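Album auf die Bandseite stellen – Kurzanleitung

Stand Juni, geschrieben für alle, die bei Clarkitz veröffentlichen und den Upload selber machen. Dauert mit fertigen Dateien keine 40 Minuten. Ohne fertige Dateien: einen Abend.

1. Dateien vorbereiten

Alles als WAV oder FLAC exportieren, 24 Bit wenn vorhanden. Keine MP3s hochladen, auch nicht "nur zum Testen", die bleiben dann gerne mal drin. Dateinamen mit zweistelliger Nummer vorne, also 01, 02 usw. Sonst landet Track 11 hinter Track 1 und ihr sortiert alles von Hand.

Stille am Anfang wegschneiden. Am Ende zwei Sekunden stehen lassen, außer bei Übergängen.
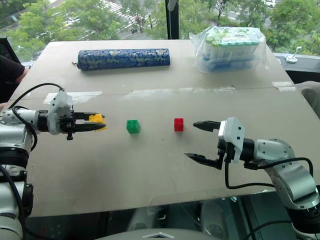

2. Metadaten

Künstlername immer gleich schreiben. Nyanda ist nicht NYANDA und nicht Nyanda (Band). Credits pro Track eintragen, nicht nur fürs Album – Reda Soliman spielt zum Beispiel nur auf zwei Stücken Bass und stand letztes Mal überall drin. Mastering: Viorica Vasić, bitte mit Häkchen am c.

Schlagworte: fünf reichen. Genre zuerst, dann Stadt, dann der Rest.

3. Cover

Quadratisch, JPG oder PNG. Schrift so groß, dass man sie auch auf dem Handy noch lesen kann. Kurz aufs kleine Vorschaubild verkleinern und schauen. Matsch? Nochmal ran.

4. Preis und Vorbestellung

"Zahl, was du willst" geht, aber Mindestpreis setzen. Bei der Dumeck-EP waren es 2 Euro, hat gut geklappt. Für Vorbestellungen ein bis zwei Stücke sofort freigeben, am besten den Opener und noch einen schnellen. Release auf 19 Uhr legen, da ist jemand wach, falls was klemmt.
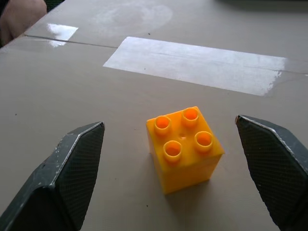 Gelber Baustein mit vier Noppen

5. Text zur Platte

Kurz. Wer, wo aufgenommen, wer hat gemischt. Livetermine gehören in die rechte Spalte und nicht in den Albumtext, sonst stehen sie nächstes Jahr immernoch da.

6. Letzter Check

Auf privat stellen, Link an Rhonda Fehr schicken, einmal komplett durchhören lassen. Mit Kopfhörern. Auf Lücken zwischen den Tracks achten und ob die Reihenfolge stimmt. Dann erst auf öffentlich. Download-Codes danch anlegen, vorher werden sie nicht angezeigt.

Fragen zum Upload an Brian Kinyua, Fragen zum Geld an Jingyi Tang.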